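Ticket 3350: Badge printer prints blank cards after every tenth or so job
Site: Tellamdale, second floor
Opened by: Syafiqah Hartono
Assigned to: Slamet Sutanto
Priority: normal
Status: closed

Syafiqah Hartono, opening note
The badge printer in the front office has started giving us blank cards. I send a batch from Traltia, the first few come out fine, then one comes out white on both sides, then it goes back to normal. No error on the printer panel. Traltia marks the blank ones as printed, so I only find out when I go through the stack by hand. We have 200 visitor badges due by the end of the week. I have already turned the printer off and on and put in a new ribbon.

Slamet Sutanto
Thanks. Please send me the following when you can:
- the driver version from the printer properties page
- whether the blank cards happen with single jobs or only in batches
- whether it is USB or network

Syafiqah Hartono
Driver is the one that came with the Traltia setup, it says build 583. Network. I sent some singles this morning and they were all fine. So batches only, as far as I can tell.

Slamet Sutanto
Build 583 is old but it should still work. I cleared the queue on the print server and restarted the spooler. Please run a short batch and let me know.

Syafiqah Hartono
Ran a batch after lunch. Same thing, two blanks. I kept them in an envelope in case you want to look at them.

Slamet Sutanto
Came up to look. Cleaned the rollers and the print head with the cleaning card. The head is in good shape and the ribbon had moved forward past both blanks without any color being used, so the printer was told to feed a card and never got a picture to put on it. That points to the server or the driver. I pulled the spooler log and found job 1854, which is one of the blanks. It is listed with a size of zero bytes.

Habibur Saha
Adding myself to this one as it touches the print server. Traltia writes each badge to a temp folder on the share and the spooler picks it up from there. If the photo on the badge is large, the write takes longer, and the spooler may be grabbing the file before it is done. Syafiqah, do you know if the blank ones were badges with big photos?

Syafiqah Hartono
I checked the list. The blanks from yesterday were both contractors who emailed their own pictures. The ones we take at the desk are small. The backdrop and test photos Chenxi loaded when we set up the templates are big too, straight from the camera.

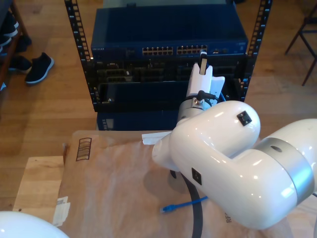 Attachment 1: white robot arm with gripper

Habibur Saha
Got it, thank you. I put one of the big template photos on a dummy badge and sent it as part of a batch. It came out blank on the first try. I shrunk the same file to the size the desk camera makes and sent it again, and it printed. Repeated both a few times with the same result, so we can make the problem happen when we want to now.

Chenxi Jin
I loaded those files back in October and did not resize them. Traltia is supposed to scale photos on import. There is a checkbox for it under Templates, then Images. I looked just now and it is off. I don't remember turning it off - it may have been reset by the last update. I have turned it back on.

Habibur Saha
That will cover new photos. It does not touch the ones already in the database, so anyone imported since the update still has the full-size file. I also set a delay on the spooler pickup for that folder. It was zero, now it is five seconds.

Slamet Sutanto
Ran the scaling tool over the existing records overnight. It finished without errors. I asked Drotonitz support if the checkbox reset is a known issue and they have opened a case on their side. Will link it when they send me a number.

Syafiqah Hartono
Printed the whole visitor batch this morning, all 200. No blanks. It is a little slower between cards than before but that is fine for us.

Slamet Sutanto
The slower pace is from the delay. If it gets to be a bother, open a new ticket and we can try three seconds.

Closed March 30, 2020 by Slamet Sutanto
Resolution: image scaling turned back on in Traltia, existing photos scaled, spooler pickup delay set to five seconds.
Follow-up: Haziq Tjoa to add the scaling checkbox to the list of things we check after each Traltia update.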